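October, 6:40 a.m.

Rain again and the small room is at 61 on the wall gauge, so nothing glued today. Started the day on the table instead, which I have been putting off since I moved the shelf against the far wall.

The table is the light wood one from the Daltwood sale. Good legs, mediocre top. It has a shallow dip near the middle, a bit over a millimeter when checked with the steel rule, and a finish that shows every pencil line. For sorting work and for anything that rolls, the dip matters. A ball put down in the center stays in the center. A ball put down a hand's width away goes to the center and then stays there. I have lived with this for a year.

The plan was to cover the top with one flat white sheet and see whether the surface could be made even without sanding. Stock on hand was the remainder of the Gretholm order. Weight is fine, color is a cold white, the cut edges are square. I checked two corners with the try square and both were true enough that I stopped checking.

Laying it down took longer than it should have. Method, so I don't have to work it out again:

Wipe the wood. Wait until it is fully dry. Set the long edge parallel to the table edge, with a strip of wood left showing, and hold it there with the flat of the forearm. Work the free hand outward from the middle. Do not press hard near the corners or the sheet lifts on the opposite side. Leave it alone for ten minutes before putting anything on it.

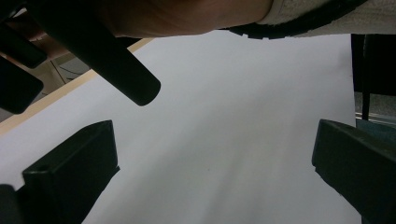 Sheet down on the table. One dark speck, low and near the middle.

The speck is annoying. I tried a fingernail on it, then a dry cloth, then a soft eraser, in that order. The eraser left a faint shine when I looked at it from a low angle, so I quit there. It may be in the sheet. Cost of replacing it is a full sheet, and I would like to keep the remaining ones for the cabinet backs. Decision: leave it, use it as a center reference. It is close enough to the middle to be useful.

9:15. Coffee, then the storage question.

Eusebio Montes came by with the list from the Eltix catalog. He wants the whole room on one system of trays, one footprint, labels on the short side. I see the argument. His version comes to 387 for the set before delivery, and most of what I own would then sit in containers twice the size it needs. I told him I would try one tray for a month first. He wrote "one month" on the back of his list and left the list here.

Measured the candidates in the closet. The Pastor bins are too deep: small things go to the bottom and the hand has to follow them. The lidded ones stack well, but a lid on a thing opened 13 times a day is a bad idea. That leaves the white plastic tray, open top, rounded corners, walls high enough to stop a ball and low enough to reach over. It has a small rectangular slot near one end that I have never found a use for. A label could go through it.

Position on the table turned out to be the harder question. Trials this morning:

Tray across the far side, long side facing me. Reach is too long and the forearm drags on the sheet.

Tray square at the right. In the way of the writing hand.

Tray at the left, lengthwise, pointing away from me. Near end is an easy reach and the far end is still reachable. The middle of the table remains free for work. This is the one.
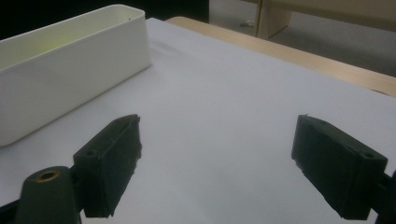 A slight angle is tolerable in practice and I should stop correcting it. I caught myself squaring the tray to the sheet four times in half an hour, and each correction slid the sheet as well, which then had to be squared to the table. If the tray creeps, it creeps. A strip of thin rubber under the base might hold it, but rubber will mark the white. Try felt first. There is felt in the drawer under the window, in the envelope with the spare chair glides.

Load for the trial month: tennis balls to begin with. They are the worst case for a flat surface and a good test of wall height. A ball let go over the near end drops in and hits the wall once, sometimes twice. Released from 6 inches it stayed in on every try. Released from a foot it got out, and I spent some time under the shelf. Note for later: sweep under the shelf.

The yellow-green of the ball reflects off the inside of the tray wall, faintly, under the overhead light. No importance, but for a moment I took it for a stain and went to get the cloth.

11:50. Rechecked the dip with the sheet in place. Steel rule on edge, strip of paper as a feeler. The gap is smaller but not gone. The sheet bridges part of it and then follows the wood. A ball set down at the old trouble spot now rolls slowly in the direction of the window and stops well short of the edge. Improvement, moderate. A second sheet under the first would probably finish the job, at the price of a step at the edge that would catch a sleeve. I wear the knit ones from now until April, so this counts.

Quote for having the top planed was 1,550, from the shop by the bridge, with collection and return included. That is several times what I paid for the table. No.

Lunch, soup. Then back for one more pass with everything in its place, working with both hands from the near side, ball in the near end of the tray. 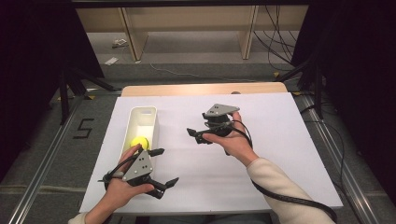

Afternoon, still open

Felt for the tray base. Cut two strips, try them before gluing, and wait for the gauge to drop below 50 in any case.

Pick up the small white thing and the paper by the left side of the shelf. I have walked past them twice.

Decide about the cables on the right. They hang in a bundle near the shelf and the broom catches on them. A hook in the upright would do it, but I don't want to drill light wood for one hook. A strap, maybe.

Wipe down the tray.

Call Eusebio about the labels. I will agree to the short side if he gives up on the footprint.

4:30. Gauge at 58. Felt cut, not fixed. The strips came out slightly uneven, so the wider one goes at the near end, where the balls land. Rain has stopped on this side of the house.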